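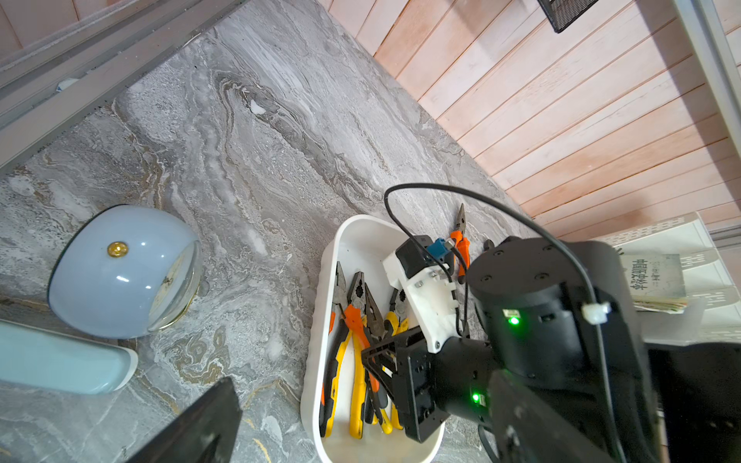 I've been meaning to deal with the pliers for months. They had spread to the kitchen drawer, the car, the shelf by the back door, and one pair had been living in a coat pocket since October. Every time I needed the long-nose ones I found the combination ones, and the other way around.

What got me moving was a lamp. The cord clamp had come loose and I spent most of an evening looking for something to squeeze it shut with. The job itself took two minutes.

So I gathered up every pair I could find and put them all in one place. I had been thinking of buying a proper rack. Vitovus makes one with slots, and Grakent has a magnetic strip that a lot of people seem to like, but both want wall space and I don't have much of that left. A plain white plastic bin was already there, so I used that.

The first thing I learned is that you have to take everything out before you can put anything away. I'd been shuffling the pliers around inside the bin, pulling one out and dropping it back, and getting nowhere.

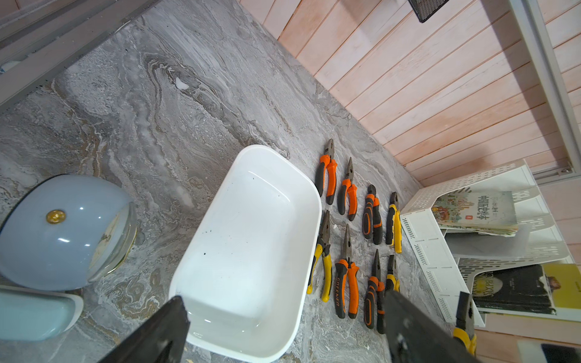

Laid out on the marble, they were much easier to sort. I could see which ones were the same type and which only looked alike because of the grips. Orange and black, yellow and black – the colors say nothing about what the jaws do. One of the needle-nose pairs says GREENER on the handle. I have no memory of buying it. I suspect it came in a box of odds and ends from the Alemayehu hardware store when they were clearing the back shelves.

I wiped each pair with a dry rag and put a drop of oil on the joints that felt stiff. Then I opened and closed each one 6 times, which is how my old shop class did it and I've never questioned it. If a pair still felt gritty, it got a second drop.

Putting them back, I keep the jaws pointing the same way when I can. It doesn't last.
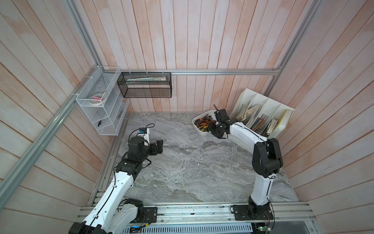 Papers are the next job. The file organizer has folders in it that I haven't opened since I moved out to Cirkunham, and the crumpled sheets at one end can probably go straight in the recycling. I'd like the thin wooden sticks, or rulers, or whatever they are, to have a place of their own too, but that means finding another container, and I've promised myself not to buy any more this year.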